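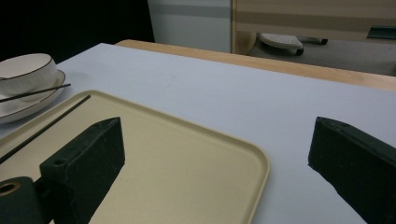

Checklist for table-clearing runs, perception and grasp planning. Bukau bench, Monday, afternoon block. Filled in by Jahangir Seneviratne. Software is Kundeck control build 511 with the Thambiah planner on top. Mark each line OK, FIX or N/A and write the comment next to it, even if it's short.

## Before recording

- [x] **Build number matches the run sheet.** OK. 511 on both the logger and the planner machine.
- [x] **Clock sync between logger and pose tracker.** OK. Offset 2 ms after restart. Limit is 14.
- [x] **Stop command reaches the control loop.** OK. Tested from the keyboard and from the button. Both drop to hold.
- [ ] **Disk space warning turned on.** FIX. The warning was off in the config again. I turned it on by hand, but the default still needs to change in the repo.
- [x] **Table layout file loaded.** OK. Layout is tray, bowl on its saucer, two black chopsticks, one of them on the tray and one across the saucer.

## Perception

- [x] **Tray outline found.** OK. The tray is cream on a nearly white table, so contrast is low. The edge fit held when I replayed the log. Keep the rounded-corner model. The square one puts the corner points outside the rim.
- [ ] **Bowl and saucer segmented as two objects.** FIX. They merge when the bowl is only partly in view. The dark rim line on each one should be enough to split them. Ticket is open with Benorthorpe, who own the segmentation model.
- [ ] **Chopsticks tracked through occlusion.** FIX. When a finger covers the middle of a stick, the tracker reports two short sticks. Joining pieces that share a line fixes most of it in replay. The join must not link one chopstick to the other. They lie close to parallel in this layout, so check the sideways distance as well as the angle.
- [x] **Gripper mask covers both fingers.** OK with a note. The mask has to include the black pads and the brass grommets along with the green parts. The old mask left the grommets out and they came back as small round objects.

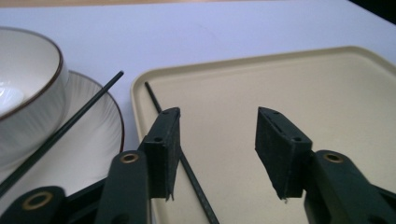

## Planning and control

- [x] **Pregrasp pose sits above the tray rim.** OK. Planner keeps the pads clear of the rim on approach. Do not lower the clearance setting to save time.
- [ ] **Grasp width set per object.** FIX. The chopstick entry was copied from the spoon entry and is too wide. Needs its own value before the next block.
- [x] **Speed cap active near the table.** OK. Cap comes on at the right height in simulation and in the log.
- [ ] **Planner timeout.** FIX. Set to 700 ms. The saucer chopstick plan hit the limit in replay because the solver tries approaches through the bowl first. Sort the candidates by distance to the bowl wall and try again before anyone raises the timeout.
- N/A **Force threshold.** No force data in this block.

## Sign-off

Five lines marked FIX. The grasp width and the stick joining hold up the next block. The other three can wait for the December build, provided the disk warning is checked by hand each time.

Replay logs are in the shared Bukau folder under the build number. Send comments to Jahangir and leave the marks above as they are.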